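Stolthorpe Path: Frequently Asked Questions

Where does the path go?
It starts at the Ornitz Road parking lot and ends at the footbridge in Karpenko Park, and it's paved the whole way! You pass behind houses for a good part of it, with mown grass on either side, and then it drops toward the creek and the trees close in.

Who is it for?
Walkers, joggers, kids on scooters, people with strollers, people on bikes, dogs on leashes. We love the mix. If you're coming through fast, ring a bell or call out before you pass.

How long does it take to walk?
Allow 60 minutes end to end at an easy pace, a bit more if you have a toddler who wants to look at every dandelion (they're worth looking at).

Is there a hill?
One, just before the footbridge. The rest is gentle enough that Ifigeneia Moschos leads her morning stroller walk on it all summer, and that group has grown to 26 regulars. Come join them! They meet at the Ornitz Road end at 9 a.m.

Can I ride my bike at full speed?
Please don't. It's a wide path and the long straight is tempting, but people step onto it from their back gates. Slow right down near the houses.

Are there restrooms or water?
Both are at Karpenko Park, next to the playground. The fountain is shut off in the cold months. There's nothing at the Ornitz Road end, so fill your bottle at home.

Is the surface okay for wheelchairs and skates?
Mostly, yes. The pavement comes in two kinds, an older coarse asphalt and a newer smooth one, and you'll feel the change under your wheels where they meet.

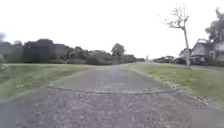
Wheelchair users have told us the smooth stretches are a pleasure and the rough ones are fine if you take them slowly. On inline skates with small, hard wheels, the coarse asphalt will rattle your teeth. Softer wheels help a lot. Keep toward the middle if you can, as grit tends to collect along the edges.

I found a crack or a bump. Who do I tell?
Write to Baldur Bisgaard through the contact form and say which end you were closer to. A street name or the nearest cross path is plenty. He marks everything on one big map and walks it with the paving crew every June.

Who mows the grass?
The town does. If you live along the path, you're welcome to trim up to your own fence, but please leave the wildflower patch by the creek alone. We put 3,000 seeds in there and it's finally taking off!

Can we hold a fun run?
We'd be thrilled. Groups under 100 only need to let us know ahead of time. Bigger events need a permit from the parks office, so start early.

Will it ever connect to Plelska?
We hope so! The route past the creek has been surveyed, and updates go on the News page as soon as we have them.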